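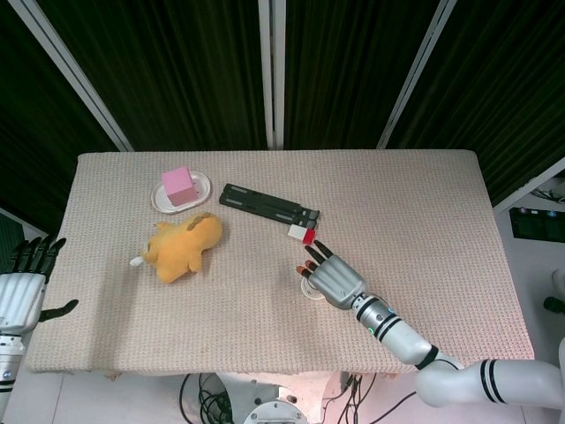
Gustine

Teleop grasps fine until the thumb gets involved, any tips?

Hi all, I've been teaching our two-armed setup to pick up small blocks by remote control and I'm going a bit mad. The right hand reaches in nicely towards the red and white block at the end of the black stand, fingers pointing the right way, and then when I close my own hand the robot's thumb comes in too early and shoves the block along the cloth. I've done 25 demos and kept 16. The pink one on the plate is no bother at all! Is it my glove calibration, or am I just driving it badly?

Lawal
3094 points

Sounds like calibration to me. Redo the thumb on its own, with your hand flat and then in a proper pinch, and don't let the software guess the middle. Also try stopping just short of the block, wait a beat, then close slowly (I count to two in my head). Mine got loads better after that. I'd bin any demo where the block gets nudged, even if you rescue it afterwards, or the robot will learn the nudge as well.

Proltus
2871 points

Mine does this too, following in case someone sorts it.

Cuvier

Don't agree about binning the rescued ones, I keep a few so it learns to recover. Agree on the thumb though. And move the block away from the stand while you're practising, it's an awkward spot to start with.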